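Em defesa da sacola que fica em cima da mesa

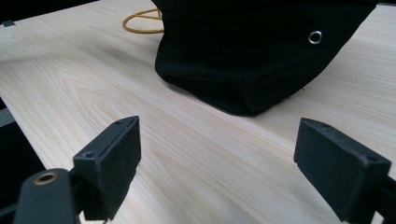 Durante anos ouvi que bolsa em cima da mesa é falta de educação. Na casa dos meus pais, sacola ia para o chão, mochila ia para o gancho atrás da porta, e a mesa ficava para comer. Obedeci até morar sozinho. Hoje defendo o contrário: uma casa pequena precisa de um lugar visível para as coisas que vão sair dela, e esse lugar pode ser a mesa.

Uso sacolas de pano preto para quase tudo, do mercado à biblioteca. São moles, não param em pé e tomam a forma do que se põe dentro. Muita gente vê nisso um defeito e compra organizadores rígidos, com divisórias. Comprei um, da Dremia, por 397 reais. Tinha bolso para caneta, bolso para garrafa e um compartimento cuja finalidade nunca descobri. Passei mais tempo distribuindo objetos pelos bolsos do que procurando objetos perdidos. Dei para a minha irmã, que também não usa.

A sacola simples obriga a decidir o que levar. Se está pesada, tira-se alguma coisa. O fundo cede, o pano cai para os lados e dá para ver de longe que ela está cheia. Quando há ilhós de metal, convém olhar de vez em quando se o tecido não está abrindo em volta deles, porque o rasgo costuma começar por ali. Um remendo feito cedo custa pouco. Na Sârbu, o conserto perto de casa, me cobraram 35 reais por um reforço que já dura desde agosto.

Quanto à mesa, a objeção mais séria é a da higiene. A sacola encosta no chão do ônibus e no balcão da feira, e depois vai parar onde se corta o pão. Concordo em parte. Por isso lavo as minhas com frequência e passo um pano na mesa antes de comer, coisa que deveria ser feita de qualquer modo. Madeira clara ajuda, pois mostra a sujeira. Já tive um tampo escuro e só percebia as migalhas com o braço em cima delas.

Gudrun Ljungberg, minha vizinha de andar, discorda. Para ela, a mesa livre é o que permite sentar a qualquer hora, e uma sacola esquecida chama outra, depois a correspondência, depois o casaco. Vi isso acontecer na minha casa mais de uma vez. A regra que adotei é de uma sacola só, a do próximo compromisso. O resto fica dobrado na gaveta.

Não acho que o método sirva para famílias grandes nem para quem tem gato. Também não serve para quem come na mesa três vezes por dia. No meu caso, almoço fora e janto tarde, e entre uma coisa e outra a mesa passa horas sem uso. Prefiro encontrar ali a sacola da manhã seguinte a sair procurando por ela com o elevador já chamado.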